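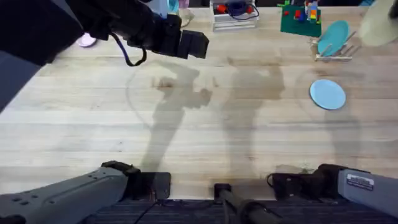
Trarnedier

Project report: Sorting and Storing Things on a Shared Table
2019-06-08

1. Task
Our course asked each student to pick a work surface that gets used for many things and make it easier to clear. I picked the long table in the Ikeck room. By the end of a normal day it holds dishes, building bricks, cables and small items that belong to other shelves.

2. Method
In May I wrote down where things were left when people stopped using the table. I then set a fixed home for each type of item. Plates go in the metal dish rack, bricks stay on their green baseplate, and cable is coiled and put on the clear stand. Most of these homes are toward the back, so the front stays open for work.

The budget was 200 Mandagi credits, and I spent 9 of them on labels.

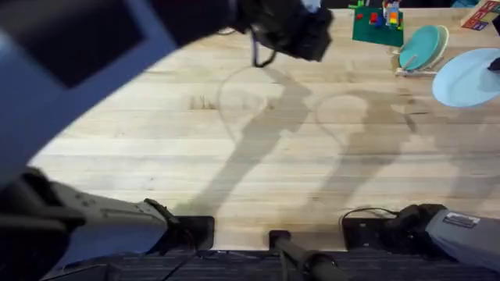 3. Results
Clearing the table took 2 minutes on the last trial. Plates were the easiest items, and people put them in the rack without being asked. Small items were harder, as they had no rack or tray of their own. The surface itself also matters. The top is light wood in long strips that run lengthwise, so I used the lines between the strips to mark the border of the work area and did not need tape.

4. Problems
One plate was often left flat on the table below the rack. Cables on the carpet were outside my plan, and I would include them next time. The Dirkar shelf was full, so I could not test it.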